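Chapter 6
Containers: Baskets, Boxes and the Things They Hold

Most homes have more containers than their owners could name. There are boxes under beds, baskets on top of wardrobes, tins in drawers and bags inside other bags. A container is any object made to hold other objects, and choosing one is among the oldest household tasks.

This chapter deals with containers that stand open in use. Sealed packaging was covered in Chapter 2, and we return to it only where it ends up inside something larger, as it does in any shopping basket or picnic hamper. The main questions are what an open container is made of, how it is lifted, how its shape affects what can go into it, and how it should be packed and unpacked.

Two materials will come up again and again: woven plant stems and corrugated cardboard. They have very different histories. Basket weaving is older than pottery in many parts of the world, and the basic methods have changed little. Corrugated cardboard became a common packing material only in the late nineteenth century. Both are light for their strength, and both can be carried by one person when full of ordinary groceries.

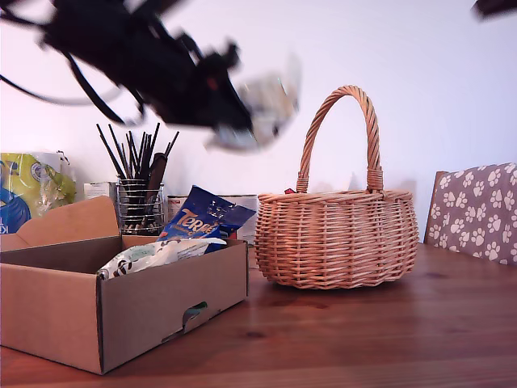 Figure 6.1 A wicker basket with an arched handle and an open cardboard box on a wooden table.

The two containers in Figure 6.1 show the main differences. The basket is rounded, and its weaving runs in horizontal bands up to a thicker rim. A rim of this kind stiffens the mouth of a basket. The handle rises well above it, so a hand can take hold without touching the contents. The box is low and rectangular, and it has a slot cut into the side panel for the fingers. A tall arched handle puts the lifting point over the middle of the load. A slot puts it at the side, and a box lifted by one slot will tip.

Shape also decides what can be packed. Flat packets lie well in a rectangular box, and a bag of snacks can be propped up behind them. Round or uneven things settle more easily in a basket, though small items may sink below the rim and be forgotten. Flaps are useful when a box is to be closed – at other times they get in the way of the hand and are best folded back.

Key terms

Rim: the finished upper edge of a basket.
Flap: a hinged panel of a box, folded over to close it.
Handle cutout: an opening in a side panel that serves as a grip.
Load: everything a container holds at one time.

6.1 Judging the load

Before packing, look at the load as a whole. Put the heavy items together and decide where they will go first. In a basket they belong at the bottom, directly beneath the handle. In a box they should be spread across the base, with anything easily crushed left until last. Crisps, biscuits and soft fruit all fall into this second group.

A weak container should be tested before it is trusted. Press the base of the box with a flat hand and feel for soft patches, especially along the seams. With a basket, hold the handle where it meets the rim and move it gently from side to side.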